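Sorting play food by drawer, a short thread. The unit is a white plastic one with ribbed fronts, parked against the end of a white table. Two rules only: loose pieces go in a drawer, display pieces stay in the basket.

1/ The label on the bag said Warach, 2000 series. The pieces are scaled to a child's hand and to nothing else, so a pepper and a bread roll come out close to the same size. Sort by shape and forget scale.

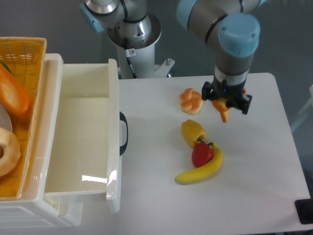 2/ Curved pieces waste the most drawer. A banana laid alone takes the floor space of two peppers. Nest something round inside the curve and most of that comes back.

3/ Wedges go in first. They have flat faces and will stand along a side wall. Rolls and knots fill the middle - they have no good side anyway.

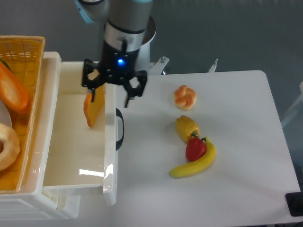 Wedge going into the top drawer, point down.

4/ The drawer floor is glossy and pieces slide when it closes. I tried a Carrilho shelf liner cut to fit. It held the peppers and did nothing for the lemon.

5/ Long loaves stay in the basket on top of the unit. On the diagonal they fit. In the drawer they jam against the front, and then the handle gets pulled harder than it should be.
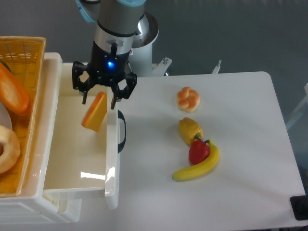
STORAGE / PLAY KITCHEN

6/ Order of work: open the top drawer fully, clear the table from the drawer side outward, bread last. Saturday's run took 9 minutes, including one piece retrieved from the floor.

7/ Next is the Plorkora set, which has more fruit and fewer flat faces. I expect it to need the lower drawer as well - will post the layout in December.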